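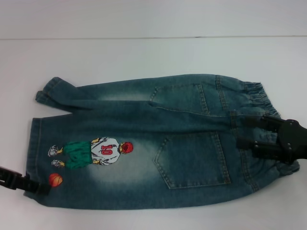 Taking the Color Off: A Denim Laundry on Enzymes, Pumice and Rinse Water

Posted 2/12/25

The Kanier finishing laundry in Skakorgate does not weave, cut or sew. Garments arrive stiff and dark from the sewing plants and leave soft and lighter. The work in between is wet processing, and the process manager has been doing it long enough to have worked with pumice, chlorine bleach and permanganate spray before the plant moved away from all three. We spoke in the plant office and later by phone. The manager asked to be identified by job title only.

I began with why denim fades at all, given that indigo is classed as a fast dye.

"Indigo has good wash fastness as a molecule. It is insoluble in water, so detergent alone does not dissolve it. The weak point is where it sits. The warp yarn is dipped in reduced indigo, squeezed, and exposed to air so the dye oxidizes. Then it is dipped again. The dye builds up on the outside of the yarn and the core stays white. We call that ring dyeing. When you rub the outside of the yarn away, you see the core."

The depth of the ring depends on the pH of the dye bath, the number of dips and how long the yarn spends in each. A lower pH within the working range keeps more of the dye near the surface, and the resulting fabric washes down quickly. A higher pH lets it travel inward. The laundry has no control over this and often is not told.

"We get a fabric code and a target shade. The mill's dye sheet stays at the mill. The only supplier that sends us bath records with every roll is Lại, and with their cloth I can set a first recipe on paper. With everybody else I run a test leg."

A test leg is a single trouser leg, sewn closed as a tube and washed alone in a sample machine. It shows shade, shrinkage and how much loose dye will come into the bath. The manager considers the last figure the most useful and the least often requested by customers.

The main step at Kanier is an enzyme wash. Desizing comes first, to remove the starch applied to the warp before weaving. If starch is left in patches, the cellulase that follows cannot reach the cotton evenly and the garment comes out streaked. The cellulase step runs for 30 minutes at a controlled temperature and pH.

"Cellulase cuts the small fibers at the surface of the yarn. It needs friction to finish the job, because the cut fibers have to be knocked off, and they carry the dye with them. If you underload the machine, the garments fall and hit the drum. If you overload it, they travel together as one mass and nothing rubs. Our large machines take 200 children's pieces or a much smaller number of adult ones, and the load is set by dry weight."

Children's sizes bring other complications. Elastic waistbands limit drying temperature, and a heavy seam on a small garment takes a larger share of the abrasion than the same seam on a large one. Appliqué and embroidery are tested separately for staining. 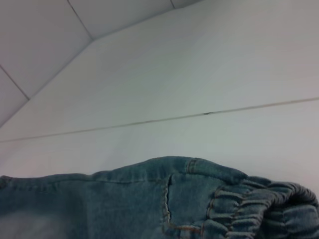
Seams fade first in any wash because they stand up from the surrounding cloth. The thread and the fabric also shrink at different rates, which gives the rope pattern along a hem. Buyers ask for this effect by name and then reject lots where it varies from one leg to the other. The manager's view is that the variation is decided at the sewing machine, by the feed and the thread tension, and that no recipe corrects it afterward.

I asked about back-staining, the bluish cast that settles on white weft and pocket bags.

"Dye that leaves the warp is suspended in the bath. If it stays there long enough, it goes back on. Acid cellulase is fast, but it back-stains badly. Neutral cellulase is slower and cleaner. We use neutral for almost everything now. We add a dispersing agent, we drain while the drum is turning, and we do not let a load sit. If you stop the machine to go and answer a question, you have already stained the pockets."

The plant gave up pumice mainly on maintenance grounds. Stones break down into sand, and the sand wears the drums, fills the drains and stays in pockets through to the customer. It also had to be dug out of the settling tank by hand. For heavier abrasion the laundry now uses rubber balls with a rough surface, and the local wear marks on thighs and seats are made by laser before the garment is wetted.

"The laser burns off the outer layer. It is repeatable to a degree a hand sander is not. It also gives a yellow cast until you wash it, and it weakens the weft on light fabrics. I ask for a tear test on anything thin. Some buyers will pay for that and some tell me they will take the risk, so I ask them to put it in writing."

Water use was the subject on which the manager had most to say. Kanier recovers its final rinse, which is nearly clean, and uses it as the first fill for desizing. The recovery tank holds 3000 liters and was installed in November, replacing a smaller one that overflowed whenever two machines drained together.

"People want one figure for liters per garment. I can give you a good figure or a bad figure for the same plant, depending on the shade you ask for. A dark rinse is two baths. A very light shade might be eight, with a neutralizing step. If a brand wants to reduce water, the first thing to change is the sample they approved."

Recovered water has limits. Salt and hardness accumulate with each pass, and above a certain conductivity the enzyme dose has to be raised to compensate. The plant measures conductivity at every fill and sends the tank to drain when it passes the set point. Indigo itself is removed before discharge by coagulation, and the sludge is pressed and taken away under contract by Breren. Trials to reuse the pressed dye have been run twice. Both were stopped over shade consistency.

Ozone treatment is the next item under review. The gas oxidizes loose indigo on damp garments and cleans up back-staining with very little water. It also attacks elastane and any rubber seal in the machine.

"I have seen it work well on rigid denim. On stretch I would want to see the garments after a season of home washing, and so far the supplier has shown me garments straight out of the machine. Those always look fine."

For people washing jeans at home, the manager's advice was short: inside out, cool water, a full but loose drum, and no softener on anything containing elastane. Asked how often, the manager declined to give a number and went back to the subject of drain valves, three of which were due for replacement before the next production run.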